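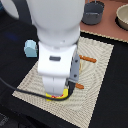

Household Economics, Unit 3: What a Dinner Table Costs
Course handout, revised 6/25/23

Bring this to the seminar. If you lose it, there is a copy on the course page, where it has been opened so rarely that I can tell you it loads very fast.

1. Where we are

Last unit dealt with food. We took one evening meal, priced the ingredients, priced the fuel, and had a long argument about whether the cook's time is worth anything. The class voted that it is, and then half of the class admitted they had never paid for it.

This unit is about everything on the table that can't be eaten. Plates, glasses, cloths, mats, the jug that comes out twice a year. Economists call these durable goods, a term invented by people who don't wash up.

2. Durable goods, the short version

A durable good is bought once and used many times. The trouble is that the price is paid on one day and the benefit trickles in over years, so people are bad at judging whether they got a fair deal. The usual fix is cost per use:

cost per use = (price + upkeep - resale value) / number of uses

Students like this formula because it has only four things in it. They like it less when they find that three of the four are guesses.

Price is on the receipt. Upkeep means washing, mending, polishing, and storage, and storage is the one everybody leaves out. A cupboard takes up floor, and floor is rented by the month. Resale value for used tableware is close to zero, whatever your aunt believes about the set with the gold rim. Number of uses has to be estimated, and people estimate it by remembering the nicest evening they ever had with the thing and multiplying.

3. The Rerkimham inventory

Our main reading is the Rerkimham household inventory, a list of the contents of one large house, drawn up for the sale of the estate. It runs to 1,059 entries for the dining room and pantry alone. Read the first section closely and skim the rest. You will know when to start skimming.

Points to watch for as you read:

The everyday dishes get one line between them. The fish service gets a page and a half.

Table linen is listed by weight in one place and by piece in another, so the two totals can't be compared. Somebody in a past class tried anyway, and the result was a very confident graph.

Items marked "as new" are nearly all wedding presents. Consider what that does to cost per use, then consider whether you want to raise it at home.

Mats and runners come under "sundries," next to candle ends. They were probably used at every meal. The inventory records what things would fetch, and a mat that has done its job for years fetches nothing.

4. Price and wear

The second reading is the Balogh survey, which asked 2,022 households to write down what they set the table with on an ordinary evening. It is a diary study, with all the usual faults of diary studies. People tidy up when they know they are being asked. The share of homes reporting cloth napkins in the first week is a lovely thing to see, and it does not survive to the second.

What the survey does well is show how use gathers around a few objects. Most homes own a drawer of mats and use the top ones. The ones at the bottom are there to hold up the ones at the top.

This matters for your sums. If you divide the cost of a set by the number of meals, you will understate the wear on the pieces that do the work and flatter the ones that don't. Work out the cost by piece wherever you can.

5. Two words that get mixed up

Depreciation is the loss of value over time. A plate depreciates mostly on the walk home from the store.

Obsolescence is the loss of usefulness because something else has changed. Egg cups are the standard case. Fondue sets are the other standard case, and they come back every so often just to spoil the lecture.

6. Exercise

Choose one object from your own table that cost you money and one that did not (gifts, inheritances, things left behind by a roommate). For each, fill in the formula. State where every number came from, and write "guess" beside the guesses. A page full of honest guesses will get a better grade than a page of decimals.

Then write a paragraph on which of the two you would replace if it broke, and whether your figures agree with you. They often don't. Please leave the disagreement in.

Length: 2 pages. The Vitau worksheet may be used for the arithmetic. The Nendura one still rounds everything up and should be left alone until it is fixed.

7. Coming up

Unit 4, on shared kitchens and who buys the dish soap, begins in September. Bring a receipt for something you wish you hadn't bought. Group work, so pick one you can stand to have read aloud.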